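Keep the Small Drawer

24 Dec 2019

Every June the home magazines tell us to empty the junk drawer. I think they are wrong. A house needs one place where things can go without a decision. 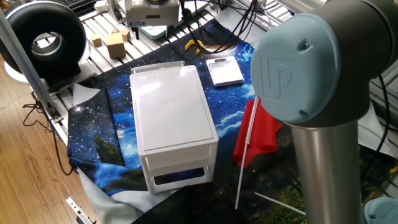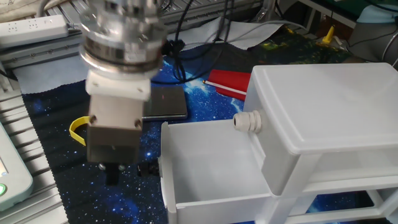 A white plastic drawer unit with a flat top, on a starry mat.

I moved to Sundine with 27 boxes and labeled all of them. Six months later I still could not find a fuse. The labels said what I had been thinking on packing day, and by then I was thinking about something else.

The drawer works because it is small. When it gets full, you take out the dead pens and the keys to old locks. That takes 16 minutes and costs nothing. A full set of sorted bins takes a weekend, and then you have to remember the system.

Buy bins if you like them. I would still leave one drawer alone, close to the kitchen, with the tape and the spare batteries in it.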